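Badberg Ward By-election Campaign Tee

Printed to order by Birow Print & Badge
Unisex and women's cuts, sizes XS to 3XL

The Badberg tee is our standard campaign shirt, set up for candidates, supporters and ward associations in the lead-up to the council by-election. The front carries the Badberg lighthouse in one colour, with the word VOTE in block capitals underneath. The back is left plain unless you ask for a name or slogan.

Shirts are mid-weight combed cotton with a ribbed crew neck and taped shoulders. The women's cut is shorter in the body and narrower through the waist, so go up a size if you like a looser fit. The unisex cut is true to size. Both come in white, navy, bottle green and grey marle. The lighthouse is printed in white on the dark shirts and navy on the light ones.

Price is $25 a shirt, including GST. Pick-up from our Pugh Street counter is free. Postage is a flat rate worked out at the checkout.

Ordering for a group

Orders of 66 shirts or more are printed as a single run and drop to the group price, which shows in the cart once you reach that number. You can mix sizes and colours within a run. We can print up to 2,000 shirts for one campaign, but talk to us first if you need that many — we have to bring in extra blanks.

Adding a name or slogan

Type your wording in the box before you add the shirt to the cart. There is room for 2 lines across the shoulders. We print it in the same colour as the front. Check your spelling, as we print what you type.
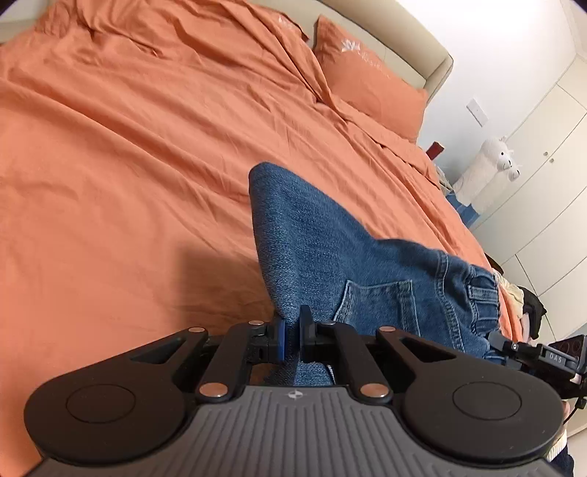

Zevitine wrote in to say the navy one went through a whole season of doorknocking and the lighthouse still hasn't cracked, though the medium came up a bit short in the sleeve and a large would have been the better pick.

Sleeve lengths are on the size chart along with chest and body measurements. If you are between sizes, most people take the larger one.

Authorisation lines

Some campaign material has to carry an authorisation line. Rules differ between councils and states, so ask your electoral office what applies to you. We can print the line in small type on the lower back hem at no extra charge. Put the exact wording in the order notes.

Care

Cold machine wash, inside out. Line dry in the shade. Do not iron over the print. Do not bleach.

Returns

Plain-backed shirts can be swapped for another size if they are unworn and unwashed. Shirts with added wording can only be returned if there is a fault — send us a photo and your order number and we will reprint or refund.

Also in this range: Badberg tote, lighthouse button badge, corflute yard sign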